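Sorting the jewellery, part two

February 3, 2022

The earrings went back to being a problem in December, when I lost one of a pair down the back of the chest of drawers and found it 17 days later. The old system was a single drawer with everything in it. Chains knotted, hooks caught in beads, and I wore the same two things because they were on top.

I set three rules before starting.

Anything strung lies in a curve, with no sharp bends. Silk thread weakens where it is folded, and restringing a pearl necklace costs more than I paid for mine.

Metal bangles stay off soft surfaces. Pearls scratch easily and should not share a space with a hard edge if it can be avoided – I have not managed this completely.

Earrings are handled one at a time and put down in pairs. If a pair is incomplete, it goes in an envelope with a note of what is missing.

For containers I used what was in the house. A shallow box lid makes a good tray: the sides stop beads from rolling and the whole lot can be lifted in one go. Small dishes go inside it to divide the space. I looked at the Brirketti inserts, but the compartments are 29 mm deep and too narrow for a bangle. Hoi-yan Fu suggested lining the lid with felt, which I may try later.

I worked on the round table in the bedroom with a textured cloth over it. Small pieces stay where they are put on cloth, and a dropped stud makes no noise but does not bounce either.

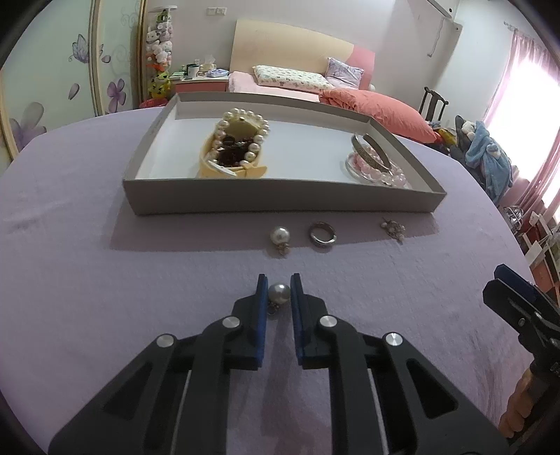
Pearl earrings, ring and pink floral earring in front of the tray; pearl strand round the cream dish, bangle in the glass one.

The dark beads are still in with the pearls. They need a dish of their own, 5 cm deep or more, and I have not found one the right width for the lid. The brooches are next.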